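Skovley Community Board > Shopping and Errands > Bag fee at Unside Market, is anyone avoiding it?

dunlin_lane
Unside started charging 15 cents a bag in February and I keep forgetting mine. I do one big shop a week for four people and end up buying six or seven paper ones each time. What do you all use, and how do you remember them? I have tried leaving them by the front door. I walk right past them.

porchlight181
Keep them in the car. When you finish unloading, the empties go straight on the driver's seat so you can't sit down without moving them. I have been doing it for years.

mossback
Car doesn't help if you take the bus like I do. I carry one thin nylon bag that folds into its own pocket and lives in my coat. It holds enough for two days of meals and I shop more often.

eder_road_gal
The paper ones at Unside are decent and they go in my compost after. I just pay. It's less than a dollar a trip.

porchlight181
It adds up though. Seven bags a week is over fifty dollars a year.

eder_road_gal
Fifty dollars a year to not think about bags is fine with me. I also use them to line the kitchen bin, so I quit buying liners.

halfpint
The Urkley store across the river still gives out plastic for free, if that matters to anybody.

mossback
They tear on a carton of milk. I wouldn't drive over the bridge for that.

tin_roof
I would go with heavy cotton or canvas. The woven plastic totes they sell at the register lose a handle after a year or so. Mine are canvas, bought at the Eder flea market, and they go in with the towels.

dunlin_lane
Do they shrink?

tin_roof
A little the first time. Wash cold and hang them up. I put raw chicken in its own bag and wash that one every week no matter what.

halfpint
Disagree on canvas. It's heavy before you put anything in it and it takes forever to dry. I've had the same woven ones for three years with no trouble. You wipe them out with dish soap and they're done. The trick is to not load cans on one side.

tin_roof
Three years is better than I ever got. Maybe I pack mine too full.

dunlin_lane
OK, I'm going to try the driver's seat thing with a mix of both. Does anyone use an insulated one for frozen stuff? It's 24 minutes home for me and the ice cream is soft by then.

porchlight181
Yes, and put the frozen items together so they keep each other cold. Get one with a zipper. The fold-over kind lets the air in.

mossback
These are tote bags, one of them says COOL on it.
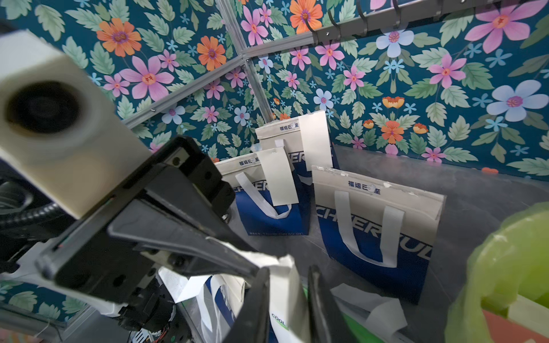
More in Shopping and Errands

Unside Market parking lot, which entrance is open?
Where to return glass bottles in Skovley
Urkley store hours after 9 p.m.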